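Home / Equipment / Mobile Handling / Duddale wrist-camera gripper cell

Duddale Wrist-Camera Gripper Cell -- Setup and Care

Page updated 13 August 2020

The Duddale is a mobile arm with a two-finger gripper and a small camera fixed at the wrist. Cestbridge supplies it for light picking from open shelving: bags, boxed goods, soft toys, shoes and similar mixed items. It ships with the arm mounted on its base, the controller wired in and one set of black fingers fitted.

Floor and shelving

The base needs a flat, firm floor. Low-pile carpet and carpet tile are fine. Allow 46 inches of clear floor in front of the shelving so the arm can reach the lowest level without folding back on itself. Wire shelving can be used as is, but the shelf heights have to be entered in the controller before the first run. Levels that will stay empty can be switched off in the shelf menu.

Keep cloth away from the approach path. Table covers that hang close to the floor should be pinned up or moved, and anything draped over a shelf post should be entered as a blocked area.

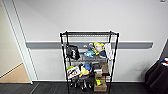
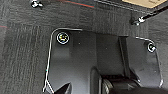 Checking the wrist camera

Check the camera view after every finger change and any time the arm has been bumped. Move the arm to the rest position, open the live view and compare it with the reference view saved at installation. Part of the gripper will always show. If it has shifted, loosen the two camera screws, turn the bracket by hand and tighten again. Then save a new reference view.

Wipe the lens with a dry lens cloth only. Glass cleaner leaves a film that shows up as haze under ceiling lights.

Fingers

Fingers are sold in pairs and should be changed in pairs. Expect nearly 12 weeks from a set in daily use. Look at the tips for chips and rounding -- a worn tip will still hold a box but tends to slip on plush and fabric. Quentin Hoarau in our service shop recommends running the open-close routine 6 times after fitting a new pair, then checking the screws once more.

Common faults

Arm stops short of the shelf: the shelf depth is entered wrong, or the base has moved.

Gripper closes but reports no item: clean the finger pads, then run the zero routine.

Picture freezes: reseat the camera cable at the wrist end first. It is the usual cause.

Ordering

Replacement finger pair, part 185. Camera cables and brackets are listed under Spares. For service visits, contact Kirsty Goodall at Cestbridge and have the serial number from the base plate ready.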